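Search
Search this newsletter
Go

Lab notes: the Tuesday stoppage

Short one this month, we lost most of a day and I'm still catching up on the logs.

What happened. Arm pair on the sorting bench, shoes-in-bin task, run 54. Right arm went down to the bin, closed, came up, and the wrist joint threw an overcurrent fault halfway through the lift. Gripper stayed shut, arm sagged onto the bin wall and pushed. The controller from Zurness should have cut power to both arms at that point. It cut one. Left arm kept going with its half of the script until someone hit the stop by the door.

No one hurt. No one inside the tape either, but that was luck and timing, it was 2 minutes before the reset and somebody would have had their hands in there.

Cause, as far as we've got. The linked stop between the two arms was turned off in the April update. Default setting, not in the release notes, we've asked Kirnosis (they do our updates) to check the other sites. Eltden has the same version and has stopped for now. The overcurrent itself looks like a seperate thing. The fault threshold is 3000 in the config and the log shows the wrist sitting just under that for a good part of the morning. So it was working too hard long before it tripped. Pressing on the rim, most likely. The bin position in the script was off and the fingers were coming down too close to the wall.

We're back up at quarter speed with the linked stop on. Going through the approach again with the sandals, one on the table, one in the bin, watching from the wrist camera to see where the fingertips sit against the rim. 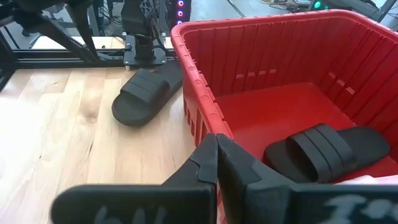 Until further notice

- Quarter speed only, both arms
- Test the linked stop before the first run of the day. Both arms must go dead. If one doesn't, tag it out and go home
- Hands out of the bin untill both arms are powered off, paused doesn't count
- Any wrist warning ends the run. Don't clear it and carry on
- Write the run number in the book, the paper one

Old runs: 93 recordings from before the stoppage are on hold. Please don't train on them yet, the wrist readings are no good and some may have the bad bin position.

Trương people, your bench uses a different controller but check the stop anyway.

More next issue if the vendor gets back to us.

Comments (4)

benchrat: We had the same with the linked stop last year after an update. Ours was off for weeks before anyone looked. Is there a way to lock that setting?

nightshift2: quarter speed is painful but ok. can we at least get a second stop button on the window side, the door one is a long walk

tallgreenmug: Did the gripper let go when power was cut or did you have to pry it? Asking because our manual says one thing and the arm does another.

benchrat: Ours you have to pry.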